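Speaker notes, Catterall meetup, 4/20/22
Rawiri Rewi
Working title: What did we teach it?

Open cold, no bio. Ask who has watched a robot demo and come away believing it. Wait for hands.

Say what remote control means in our shop: a person drives the arms, the robot records, and a model is trained on the recordings later. The word "taught" gets used for all of it. I don't like the word.
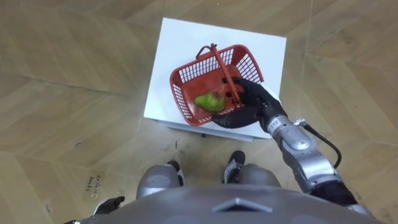

Right hand on the basket handle, pear inside.

Point to make: the operator knows what a handle is for. The recording holds joint angles and camera views. Whether the purpose comes through is an open question, and vendors talk as if it were closed.

Numbers, read slowly. We logged 121 demonstrations at Trestthorpe. Nadja threw out 18 for bad grips. Seven operators, and you can tell them apart by how they come in on the handle. So is the model learning the task or learning Nadja?

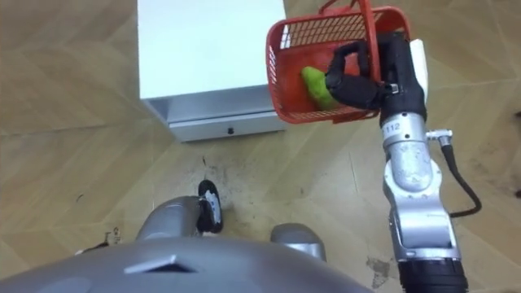

Lifting gets the applause. Ask what happens if the basket starts a hand's width over, or if the fruit is heavier. Our Brimus write-up from November skipped both. I signed it, so I can complain.

Tegan will object that more data fixes this. Let her. Then ask how much more, and who pays the operators.

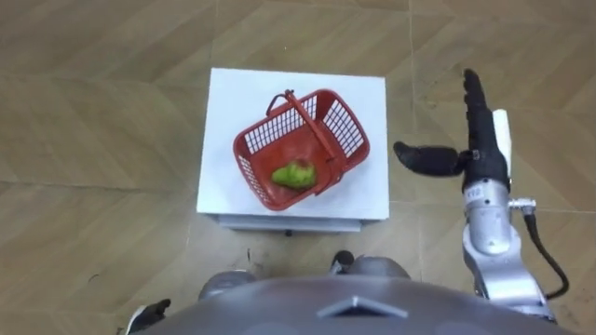

Hand position before and after a grasp matters as much as the grasp. Operators hesitate, back off, wait for someone to say go. All of that goes into the training set unless a person trims it, and trimming is a judgment call. Digby and I disagreed on 10 clips and never settled it.

Skip the Clusow slide if short on time.

Close by asking for failure counts from anyone else doing this. Then questions.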